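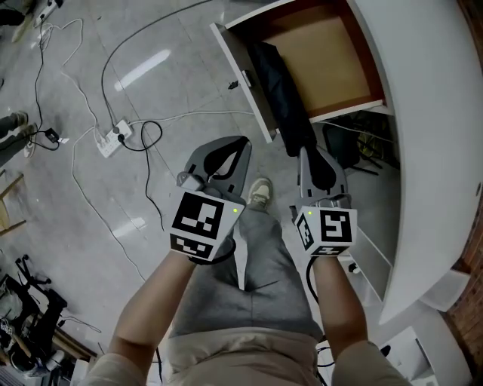 Two grippers, one open drawer and rather a lot of cable.

Why did the robot shut the drawer on its own finger?

You would think closing a drawer was easy. You have been doing it since you were a toddler, mostly on purpose. But last June a robot at the Tarnside workshop closed a drawer 197 times, and on 26 of those goes it left its own finger inside. It didn't say ouch. It just kept pushing.

A robot like this isn't told what to do step by step. It learns by copying. First, people do the job themselves, holding a pair of grippers like big plastic claws. Each gripper carries a cube with black-and-white patterns on it, a bit like a chessboard that has been through the wash. A computer looks at the patterns and works out where the gripper is and which way it's tilted. Do that over and over and you have a long list of movements for the robot to study.

The trouble is that a copycat copies everything. If you learned to eat soup by watching your uncle, you'd learn the slurping too.
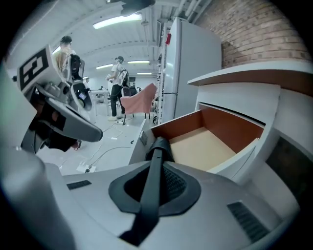 An engineer called Ebise Ayele was given the job of finding out what had gone wrong. She began by blaming the motor, which is what everybody does, and the motor was fine. Then she sat down with all 154 recordings the robot had learned from and watched every one. (Engineering is a glamorous life.)

In most of them, the person pushed the drawer with the outside of the claw. In a few, the person hooked a finger over the front, gave a shove, and whipped it out at the last moment. People are good at last moments. We feel the drawer coming and we move. The robot had learned the hook and the shove perfectly well. The whipping out was over so quickly that it had hardly noticed that bit.

So the hooky recordings were thrown away and new ones were made, slowly, with flat pushes only. The robot was also given a new rule: if something pushes back harder than it should, stop and let go. On the next lot of tries it trapped its finger 4 times, and each time it stopped straight away.

That second rule matters more than the first. A robot finger costs money, but you can screw on another. Yours are harder to get hold of — so if you ever visit a workshop with a robot in it, stay behind the line on the floor, find out where the big red stop button is, and don't press it to see what happens. Ebise says you'll be told what happens, at some length.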